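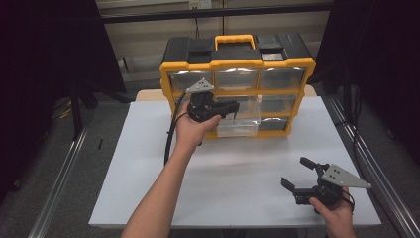 Can Machines Do the Small Chores Yet? Drawer Handling as a Test Case

Final project report, Drellstead Technical College

1. Purpose

This report considers whether present-day machines are ready to take over light storage work in homes and small shops. The project team chose one chore, the opening and closing of drawers in a plastic parts organizer, and studied it over one term. The chore takes a person very little thought. It nevertheless calls for several skills that remain hard to automate: finding a clear object, gripping a thin edge, pulling in a straight line and stopping in time.

2. Background

Much of the published work on household robots deals with picking up solid objects from open surfaces. Drawers have received attention as well, but mostly kitchen drawers with large handles. Small storage drawers differ in two respects. They are light, so that a poor pull can move the whole cabinet, and they are often transparent, which confuses many depth sensors.

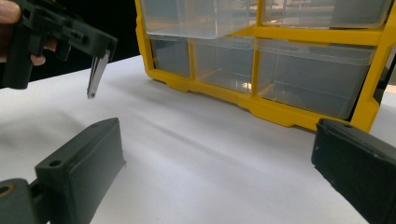 Rongrong Peng

3. Method

The organizer was placed upright on a white tabletop. Two hand-held grippers were used, and the person holding them was asked to work only through the gripper fingers. Drawers were kept empty in all sessions reported in this document. The recordings were then used to train a control program, named Marus by the team, which was tested on a separate arm in July.

A total of 1501 demonstrations were kept after review. The original target had been 3000, but time on the shared equipment was limited, and recordings in which the organizer slid on the table were removed.

4. Results

Marus was given 200 attempts at opening a named drawer and closing it again. It completed the full sequence in 47 of them. Closing was far more reliable than opening — a drawer already pulled partly out can be pushed home with little precision. Most failures occurred at first contact, when the fingers met the yellow divider beside the drawer. The narrow drawers gave more trouble than the wide ones.

5. Discussion

The results do not support the use of such a system in a working shop at this stage. A clerk who must correct three attempts in four would save no time. Partial use may be more practical. Aidan Fahy, who supervised the project, has suggested that a machine could close drawers at the end of a shift while staff continue to open them by hand.

Light conditions also deserve further study. Reflections on the drawer fronts changed with the angle of view, and the team did not vary the lighting in a planned way.

6. Further Work

The next group should repeat the test with loaded drawers and with a cabinet fixed to the table. A comparison against opaque drawers of the same size would show how much of the difficulty comes from the clear plastic. Recordings and test logs are held in the department archive under the project name Punier.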